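How Do You Teach a Robot to Tidy a Desk?

Have you ever tried to tell somebody how to tie a shoe using only words? No pointing and no showing, just talking. It is much harder than it sounds! You say "make a loop," and they say "how big?" and you say "oh, you know, loop sized," and before long you both have a knot and a bad mood.

Robots have the same trouble, only more of it. A robot doesn't know what "loop sized" means. It doesn't know what a sock is, or that a sock is soft and a mug is hard, or that you can squeeze one of them as much as you like but had better be gentle with the other. Somebody has to teach it, and one of the best ways to teach it is to show it, over and over, very patiently.

That is what the Hullurley Robot Club has been doing since May. The club meets after school, at four, and its members are mostly between eleven and fifteen years old. Their leader is Kinga Illés, who used to fix printing machines and who will happily tell you about them if you have an hour to spare. The club's big project has a name, Donullow, which was picked out of a hat and doesn't mean anything at all, although everybody has grown fond of it.

What is Donullow?

Donullow is a plan to teach a robot arm to pick up small things and put them where they belong. Soft things go in one place, hard things go in another, and things that might tip over should be left alone. You can do that without even thinking. You've been practicing with your hands since you were a baby, when you grabbed at noses and spoons and the cat's tail.

The club could have tried to write a rule for every single thing on a desk. Long ago, that was how most robots were told what to do: move this far, close the fingers, move back. Rules like that work very well in a factory, where every part arrives in exactly the same spot. They don't work nearly so well in a bedroom, where a sweater never lands the same way twice.

So the club is using another way, called learning from demonstration. A demonstration is just a fancy word for showing somebody how.

Borrowing a robot's hands

Now we come to the clever part. If you want to show a robot how to pick something up, it helps if you do it with the same kind of hand the robot has. Your own hand has four fingers and a thumb, and skin that can feel the difference between silk and sandpaper. A simple robot hand, which is called a gripper, may have only a pair of jaws that open and close, a bit like kitchen tongs.

For that reason the demonstrator (that's the person doing the showing) holds a gripper in each hand and does the whole job with those. It feels very silly at first. You reach for something, the jaws close a little too early, and you come up with nothing but air. Everyone in the club has done it, and Kinga says she still does when she's tired.

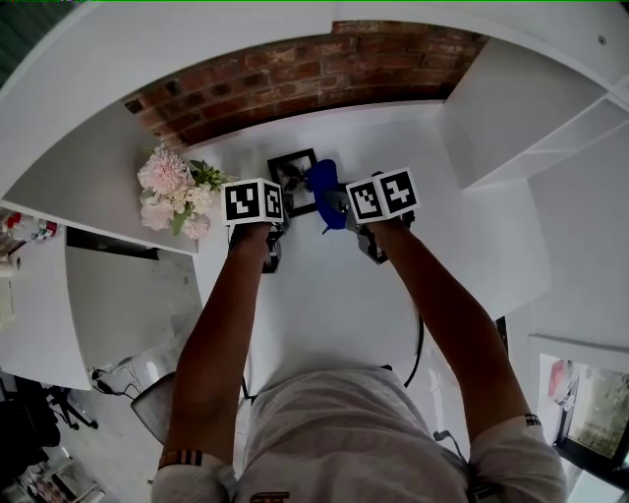
Two hand-held grippers at work on a white desk, with a blue fabric object between them. Can you find the two marker cubes?

What are the cubes for?

Each gripper has a white cube on it, printed with black square patterns. They look a little like the codes you might see on a poster or a train ticket, and they are called fiducial markers. You say it "fih-DOO-shul," and it is a very good word to bring out at dinner.

A marker's job is to be easy for a camera to find. When the computer looks at a video, it hunts for those patterns. It already knows how big each square really is. If the square looks small, it must be far away, and if it looks large, it must be close. If it looks squashed on one side, it must be turned. By checking the patterns again and again all through the video, the computer can work out where each gripper went and how it was tilted along the way.

And why a cube, when a flat sticker would be so much easier to make? Well, think about what happens when you turn your wrist. A flat sticker would turn away and the camera would lose it. With a cube, when one side turns away, another side usually swings around into view.

Why so many tries?

One showing is never enough. The club has recorded 166 demonstrations so far, and they would like to get to 354 before they let the robot arm have its first real turn. (Why 354? It was the number on the bus that several of them ride home, and it seemed as good a goal as any.)

The tries must not all be the same, either. If you always put the soft thing in the same place, the robot may only learn about that place, and be terribly puzzled when it turns up somewhere else. So the club members move things around between tries. Sometimes they scrunch the cloth and sometimes they smooth it flat. They leave other objects on the desk as well, so that the robot will learn to work around the things it isn't supposed to grab.

Mistakes get saved too, in a folder of their own marked OOPS. There are 21 in there at the moment, and the club watches them together at snack time – with a good deal of laughing, as you might imagine.

Try it yourself

You don't need a robot for this one. Find two pairs of kitchen tongs (ask a grown-up first), a sock, and a bowl. Sit down at a table and hold one pair of tongs in each hand. Now try these jobs, and go slowly:

Pick up the sock and drop it in the bowl.

Pass the sock from one pair of tongs to the other.

Fold the sock in half.

The third one is a stinker. When you've had enough of it, ask a friend to watch you do it once more and then write down every little thing you did, in order. Give the list to somebody else and see whether they can follow it. You'll soon see why the Hullurley club would sooner show than tell.

Words to remember

Gripper: a robot's hand, often with jaws that open and close.

Demonstration: showing how a job is done.

Fiducial marker: a printed pattern that a camera can find easily.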